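Foro > Casa y vecinos > Internet y telefonía
Tema: ¿Merece la pena tirar cable por toda la casa o me compro otro repetidor y me callo?

pasillo_largo
Mensajes: 19
Buenas. Piso de los años setenta, pasillo de los de montar en bicicleta, router en la entrada porque al instalador de la fibra le venía bien para irse a comer. Yo trabajo en la última habitación, la que da al patio. Entre el router y mi mesa hay un baño, una cocina, un armario empotrado y unos tabiques que parecen hechos para resistir un asedio.

Tengo ya dos repetidores. El primero repite la señal y el segundo repite las quejas del primero. En las videollamadas mis compañeros me ven congelado con la boca abierta, y alguno opina que así aporto más.

La pregunta: ¿tiro cable de una vez o pruebo con un sistema mallado? He visto uno de Odberg a 148 euros el juego de tres. Mi mujer no quiere ver cables. Los repetidores con lucecitas azules, en cambio, le parecen bien.

tornillopasado
Mensajes: 2.304
Cable. Siguiente pregunta.

Marisa_Ebro
Mensajes: 411
Hombre, Tornillo, algo más le podrás contar.

Yo tengo el mallado de Odberg desde abril y funciona bien, sin milagros. Eso sí, los tres cacharros hay que colocarlos con cabeza. El del medio no puede estar donde ya no llega la señal, que es lo que hace todo el mundo: lo pone justo en la zona muerta, a ver si la resucita. Va antes. En tu caso, a mitad de pasillo, encima del mueble de los zapatos o lo que tengáis ahí.

pasillo_largo
Un cuadro de la suegra. ¿Puede ir detrás?

Marisa_Ebro
Detrás de un cuadro bien, detrás de un espejo no. Según lo que pese el marco, claro.

tornillopasado
Como me han llamado la atención, me explayo.

El mallado sigue siendo radio. Los vecinos tienen radio. El microondas también hace lo suyo. Pones un cable categoría 6 del router a la mesa, con una roseta en cada punta, y te olvidas hasta que te mudes. Una bobina, dos rosetas, una herramienta de impacto barata y una tarde. Si tienes tubo corrugado libre hasta la habitación, media tarde.

pasillo_largo
El tubo del teléfono antiguo sale en la entrada y aparece en el dormitorio. Lo que pase por el medio es asunto suyo.

jotabeltran
Mensajes: 87
Lo de "una tarde" me ha hecho gracia. Yo empecé una mañana de abril con mucho optimismo y una guía pasacables Ponis. A las once de la noche tenía la guía metida en la pared, sin avanzar y sin volver. El tubo estaba aplastado detrás de la cocina, de cuando los anteriores dueños pusieron los azulejos nuevos. Hubo que abrir. Ahora en esa pared tengo una tapa blanca ciega que las visitas toman por un enchufe.

Antes de comprar nada, mete la guía vacía y mira si sale por el otro lado. Si no sale, te has ahorrado la bobina.

tornillopasado
Eso es no haber usado lubricante de cables.

jotabeltran
Usé lubricante. Usé también lavavajillas, y palabras que no voy a reproducir aquí.

SinddaleNorte
Mensajes: 1.120
¿Nadie va a mencionar los PLC? Los que van por la red eléctrica. Yo tuve unos Mahama en el piso de Sinddale y me daban 90 megas a la mesa. Para una videollamada y mandar correos sobra, y la instalación consiste en enchufar dos cosas.

tornillopasado
90 megas con la lavadora parada. Ponla a centrifugar y nos cuentas.

SinddaleNorte
Centrifugo de noche, como la gente de bien.

Marisa_Ebro
Los PLC dependen muchísimo de la instalación eléctrica. En casa de mis padres, del salón a la habitación iban bien, y del salón a la cocina ni se saludaban. Con un piso de los setenta yo los compraría en un sitio donde acepten devoluciones sin poner mala cara.

pasillo_largo
Entonces tengo: cable, mallado, PLC y mudanza. Voy a consultarlo con la parte que no quiere ver cables.

pasillo_largo
Consultado. El cable se admite si va por el rodapié, si es blanco y si no se nota al pasar la aspiradora. La roseta, detrás de la estantería.

tornillopasado
Esa mujer negocia bien. Hazle caso y compra rodapié hueco. Otras cosas que te ahorrarán escribir aquí de madrugada:

Mide el recorrido con una cuerda pegada a la pared, esquinas incluidas, y compra metros de más. El cable no estira.

Cobre entero. Lo que ponga CCA lo dejas en la tienda.

Para dentro de la pared o del rodapié, cable rígido. El flexible se queda para los latiguillos, del router a la roseta y de la roseta al ordenador.

Nada de doblarlo en ángulo recto ni de graparlo como si se fuera a escapar. Curvas amplias y que vaya suelto.

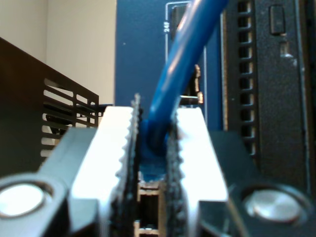

Y elige norma, A o B, pero la misma en las dos puntas. Casi todo el mundo usa la B. Las rosetas traen los colores pintados al lado de cada ranura, y aun así he visto a gente adulta hacerlo de memoria. Destrenza los pares lo justo para llegar a la ranura. Si pelas un palmo porque así se trabaja más cómodo, luego no preguntes por qué negocia a 100.

jotabeltran
Lo de negocia a 100 me pasó a mí. Un par mal pinchado, el marrón. Estuve tres días echándole la culpa al router, que todavía no me ha perdonado.

Un comprobador de los baratos, de los de ocho lucecitas, te lo dice al momento. Que te lo presten si puedes, porque lo vas a usar una vez en la vida.

SinddaleNorte
Sigo pensando que es mucha obra para un señor que quiere cerrar la boca en las videollamadas.

Marisa_Ebro
En esto estoy con Sinddale. Si trabaja desde casa todos los días, cable. Si son ratos, el mallado y a vivir. Además, el mallado le arregla el móvil en el sofá, y el cable no.

tornillopasado
El móvil en el sofá se arregla con un punto de acceso al final del cable. Que vuelve a ser cable, por cierto.

JadeTindall
Mensajes: 6
Hola, os leo desde hace tiempo. Perdonad si es una tontería, pero ¿el router no se puede mover? En mi piso pasaba lo mismo y pedí a la operadora que me trasladara la toma de fibra al centro de la casa. Vino un técnico, pasó el cable de fibra, que es finísimo y blanco, por encima de los marcos de las puertas y desde entonces no he vuelto a pensar en ello. Me cobraron el desplazamiento, eso sí.

pasillo_largo
Un momento. ¿Eso se puede pedir?

tornillopasado
Se puede. No lo he dicho porque la pregunta era otra.

SinddaleNorte
2.304 mensajes y tiene que venir Jade a arreglarlo con seis.

Marisa_Ebro
A mí me dijeron que no lo hacían, así que depende de la operadora y de quién te coja el teléfono. Insiste. Y aun con el router en el centro, según sean esos tabiques, al patio puede que te llegue justito.

pasillo_largo
He llamado. Cuarenta minutos de musiquita y una chica muy amable que me ha ofrecido fútbol. Me llaman ellos para el traslado. Mientras tanto he metido la guía por el tubo del teléfono, por curiosidad, como decía jotabeltran.

jotabeltran
¿Y?

pasillo_largo
Ha entrado muy bien. Salir, todavía no.

tornillopasado
Lubricante.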